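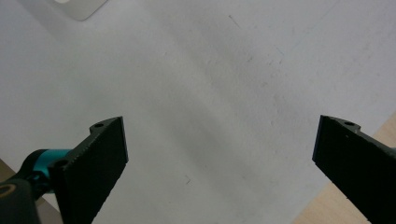
Open gripper over a white tabletop

Woltau Substitutions Dataset

Minute-level records of player substitutions in the Woltau regional soccer league, men's first division. Last updated August 2020.

Contents

The set covers 1,588 substitutions over eight seasons. Each row is one player leaving the field and one player coming on. Double and triple changes are split into separate rows that share a window_id.

Files

subs.csv – one row per substitution
matches.csv – one row per match, with final score and venue
clubs.csv – club codes and the names used in each season
errata.txt – corrections made after first release

Fields in subs.csv

match_id: key to matches.csv
club: three-letter code, see clubs.csv
minute: minute of play as written on the match sheet
added: minutes of added time, blank if none
off_id, on_id: player keys, stable across seasons
score_diff: goals for minus goals against at the time of the change
reason: tactical, injury or unknown
window_id: groups changes made at the same stoppage

Player names are not included. The keys cannot be matched to the league's own registration numbers.

Source

Match sheets were typed in by hand and checked against the weekly bulletin. Where the two disagree, the match sheet is used and the row is listed in errata.txt. Grosik changed its name to Botex Grosik between seasons 5 and 6 and keeps the code GRO throughout. Bilyk withdrew in season 3 – its completed matches are kept, its forfeits are not.

Known problems

Referees in the early seasons tended to round. Minute 80 is overfull in seasons 1 and 2 and should not be read as a real peak. Anyone fitting a model to time of change should bin by five minutes or drop those seasons.

The reason field is weak. Most sheets leave it blank, and blanks are coded unknown. A player who went off hurt may still be marked tactical.

Halftime changes are coded minute 46, added blank. A few sheets give 45 instead. These have been moved to 46 only where the bulletin confirms it.

Red cards are not recorded, so the number of players on the field cannot be worked out from this set alone.

Loading

Files are UTF-8, comma separated, with a header row. Read match_id as text; leading zeros matter.

Planned

Cup matches are due in November, in a separate file with the same columns.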